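Dudell 2-drawer garage shelf unit -- three months in

Bought this in December to sort out the garage before the in-laws turned up. Was choosing between the Dudell and the Sakinov, which is the same size more or less but dearer and only comes in that awful beige. Went grey. No regrets on colour.

Assembly

Took me most of an arvo. Instructions are drawings only, fine, except step with the back brace is drawn the wrong way round. Had to undo eight bolts. Grr. Allen key in the box is rubbish, use your own. One bracket was missing and Doherty (the shop) posted a new one out, no arguments, took almost 2 weeks though.

Day to day

Solid once it's up. Doesn't rock, even on our floor which slopes to the drain. Paint tins on the bottom, camping gear in the middle, Christmas stuff up top where I can forget it. Shelves adjust but you have to take everything off to do it, so pick your heights early. The drawers are the weak bit -- runners feel gritty and the left one sticks when it's humid. Bit of silicone spray helped for a while.

We're using clip-lid plastic tubs on the shelves instead of cardboard boxes this time. The frosted sort, so there's some hope of telling what's in them without dragging the lot down. Silverfish got into the cardboard last year and ate half the kids artwork.

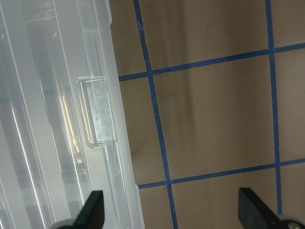

What I'd change

Deeper shelves. Big tubs hang over the front by a couple of fingers and I keep catching my hip on them. Also the feet, cheap plastic, one's cracked allready. Drosivlow make a rubber set that fits if you trim them a bit.

Edges underneath are sharp too. Wear gloves when you're lifting it into place, I didn't.

Worth it?

For the price yeah. If you want nice drawers get something else, if you want shelves that hold heavy junk off the floor this does it. Model number on my box was 3479, think there's a newer one out with better runners, havent seen it in person.

4 out of 5. Would be higher without the drawers.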